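Home | News | Meetings | Allotments | Contact

Filed under: Residents' meetings
2 min read

Tosside Court tenants' meeting, 2018-04-01

Knut Petersen took the chair. Touran Arabzadeh took notes. The October minutes were approved after the line calling the new heating "a success" was struck out at the request of several tenants.

Heating. Starness, the managing company, has written to say the new boiler controls will cut bills by "up to 100 dollars a year." Knut asked what "up to" meant. The letter does not say. Touran pointed out that the same promise was made for the old controls, and that her bill went up. Starness will be asked for real bills from a building that already has the system. Few present expected to get them.

Windows. Safavi has quoted for resealing the bedroom windows on the street side. The quote is for 500 dollars per apartment and carries a guarantee of five years.

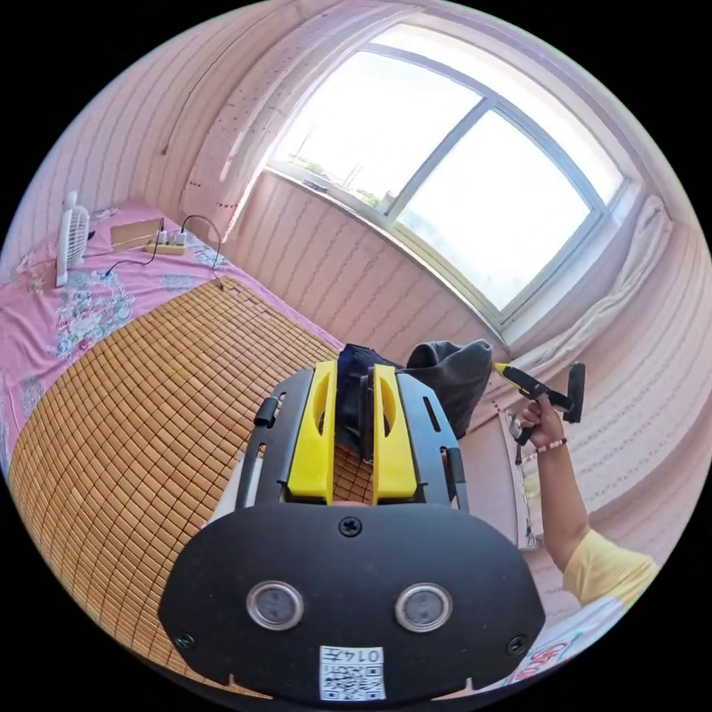

Tenants on the upper floors doubted the guarantee would be worth much, as the last firm offered the same and stopped answering its phone. Knut said Safavi had good reviews. Touran asked who wrote them. It was agreed to have four apartments done first and look at them again after a winter. No money to be paid up front.

Laundry room. Sirkska wants to replace the coin machines with ones that take payment by phone. Their flyer says tenants "love the change." A show of hands found no one who had been asked. Left for next time.

Other business. The bike shed lock is still broken. Starness says it was fixed. Knut will send them the key so they can try it themselves.

Next meeting in October, same room.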